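Home Workshop Tips Buying Guides Cables & Computers Ask Us

Budgeting for a small robot arm (and all the stuff that goes around it)

I get more mail about this than anything else now, so let me put what I know in one place. You've got a bench, you've got a boring job you do over and over, and you've started looking at those small two-finger arms and wondering what one would really cost you. I was there two years ago with a spreadsheet and a lot of optimism, and I got a good half of it wrong!

Start with the job, before you open a single catalog. Write it down in one sentence, the way you'd say it to a helper. Mine was "hold a plug at the port on the back of a computer and push it in until it clicks." If your sentence has three "ands" in it, split it up and price the first piece only. I wanted an arm that would open the case, swap the card, close the case and plug everything back in, and the quotes for that made me go lie down.

Next, measure your reach. Put whatever you work on where you'd normally put it, then take a tape from the spot where the arm would be bolted to the farthest place it has to touch. Add a hand's width. Arms are sold by their reach stretched out straight, and a stretched-out arm is a weak, wobbly arm, so you want to be working well inside that number. I bought for the exact distance and had to move my whole bench in January, in a garage with no heat.

Then there's payload, and people forget that the gripper counts. The fingers, the housing, the bracket and any camera you hang off the wrist all come out of the same allowance. A plug weighs next to nothing, but pushing it in takes real force, and so does pulling it out. Ask the seller for the push figure as well as the lifting one. Gelico answered me the same afternoon. Gallardo sent a brochure.

Now the money. My rule is to take the price of the arm and set aside 80 percent of it again for everything else. That sounds like a lot until you make the list: mounting plate, power supply, gripper, spare finger pads, emergency stop, cable ties, a decent table, and a shelf of odds and ends you'll buy twice. My own odds-and-ends shelf came to 831 dollars by the end of the first year (I kept the receipts in a coffee can, so I know).

Finger pads deserve their own line. They get dusty and they wear, and a worn pad lets a smooth plug slide just when you need it to stay put. I buy them in packs from Vavum and keep an unopened pack in the drawer. Wipe them down when you sweep the bench.

Budget for the table too. Mine was a folding one to begin with – please don't – and every time the arm stopped, the table kept going. A heavy table with a plain, light-colored top is great, and you can find a dropped screw on it.

One arm or two? Price both. With cables, one gripper can take the plug while another arm gives you a second close-up angle, or steadies the work. Two small arms can come out cheaper than one big fancy one, and if one is down for repair you've still got something running. The catch is that they get in each other's way, so leave room between the bases and plan where the cables will trail.

Network plugs are a good first test when you're comparing grippers at a dealer's. They're stiff enough to hold, they only go in one way up, and the port is usually squeezed in with a lot of neighbors. Take your own old tower along with the side off, if the dealer will let you. Koledach let me hog their demo bench for 90 minutes.

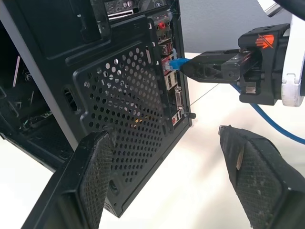
Elba Sosa wrote in to say I'm too easy on sellers about support. Her advice is to get the cost of the second year in writing before you pay for the first, software updates included, and to ask what a replacement gripper costs on its own and how long it takes to ship. She was quoted a lovely price on the arm and then found the yearly plan cost more than her truck insurance.

She's right, and I've added a support line to my own sheet. Ulises Cabral asked about used arms as well. I'd say yes to a used arm and no to a used gripper, unless you can get new fingers for it. Ask to see every joint move through its full range, slowly, with the sound of the shop turned down so you can listen for grinding. And find out if the controller comes with it! Mine didn't, and I spent 2 months hunting one down.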